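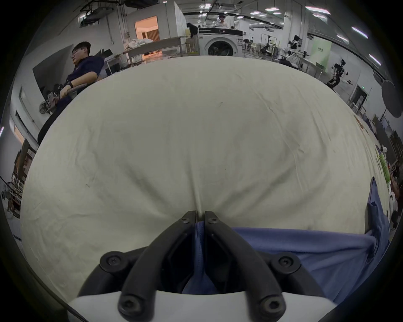 Teaching Cloth Handling by Demonstration: Hand-Held Gripper Compared with Remote Control

Student project report
Gleice Fagundes and Verena Reisinger
18 May 2025

1. Background

The Redum project looks at laundry tasks that are easy for people and hard for robots. Our part was the step between a pile of cloth and a washing machine: pick up one piece, lift it clear of the pile, and hold it so that the next step can start. We were asked to compare two ways of showing the task to the robot and to say which one a later student group should use.

Cloth is a poor fit for the methods we learned in the first-year course. A box has a position and an angle. A sheet has neither once it has been dropped on a table, and every drop gives a new shape. Writing rules for this did not get us far in January, so we moved to learning from demonstrations.

2. The two methods

Remote control. The operator wears a VR headset and moves a controller, and the robot arm follows. Every recorded motion is one the arm can do, as it was the arm that did it. The operator feels nothing through the controller, and there is a short delay that takes practice to get used to.

Hand-held gripper. The operator holds a gripper with two jaws and a camera and does the task directly. No robot is needed during recording. The camera looks out over the jaws, and the path of the gripper is worked out afterward from the video. The operator can feel the cloth pull, but nothing stops a person from moving in a way the arm cannot copy.

3. Recording

We recorded 514 demonstrations with the hand-held gripper and stopped there when the project hours for recording were used up. Verena did most of the remote control sessions and Gleice did most of the hand-held ones. We traded places for the last part so that the difference between methods would not just be a difference between two people. It is still partly that.

Each demonstration followed the same order. Drop the cloth on the table, approach from above, close the jaws, lift, hold still, release. We used plain cloths in light and medium colors and mixed them in the pile. The holding part matters more than we expected when we wrote the plan. Early recordings ended as soon as the cloth was in the air, and the policy trained on them opened the jaws almost at once.

Files were named by cloth, operator and attempt, and stored on the Drellar drive. A second copy is in the Edura folder under the group name. The script that lines up video and gripper width is in the same place. It assumes that the jaws are fully closed once at the start of each file. Nineteen files were thrown out since this had been forgotten.

4. Problems during recording

Double grasps. The most common fault was taking two pieces of cloth in one pinch. When a light cloth lies on top of a blue one, a fold of the lower cloth can slip between the jaws along with the upper one. With the hand-held gripper the operator often does not notice until the lift. We kept these recordings and gave them a label of their own. They were left out of the training set for picking but may be useful for teaching the robot to notice the fault and try again.

Blocked view. A large cloth held at one point can bulge up in front of the camera and hide most of the room. Path tracking depends on seeing fixed things in the background, such as ceiling lights and shelves, so a high bulge makes the path less certain. Lifting more slowly helped. Turning the gripper slightly to one side helped more, but it has to be done the same way every time or the policy learns a random twist.

Unreachable poses. Nine of the hand-held recordings ended in wrist positions that the arm could not reach. We found these by replaying the paths in simulation before training.

Tired hands. The gripper is not heavy, but squeezing it for a full session is tiring, and later recordings show a looser close. We changed operators more often after seeing this in the width data.

5. Training

We used the same network and settings for both data sets, with 2,000 training steps per run. The settings came from the Magalhães group, whose earlier project used the same arm with rigid parts. We did not tune them. A proper search would have taken computer time we did not have, and we would expect both methods to gain from it.

6. Results

The policy from hand-held data approached the pile more smoothly and was better at choosing a raised fold to pinch. It also made more double grasps. The policy from remote control data was slower and sometimes paused above the cloth, in the same way the operators had paused, but it stayed within reach of the arm at all times.

Neither policy dealt well with cloth lying flat against the table. Both pressed down and closed on nothing.

7. Recommendations for the next group

Use the hand-held gripper for the bulk of the data and add a smaller set by remote control for the end of the lift, where reach is the limit. Check every path in simulation on the day it is recorded. Label double grasps from the start - we had to go back through the older files to do it. Record flat cloth as a separate task, with a sliding motion before the pinch.

The open items are the label list, which still has two names for the same fault, and the time stamps in the first remote control session.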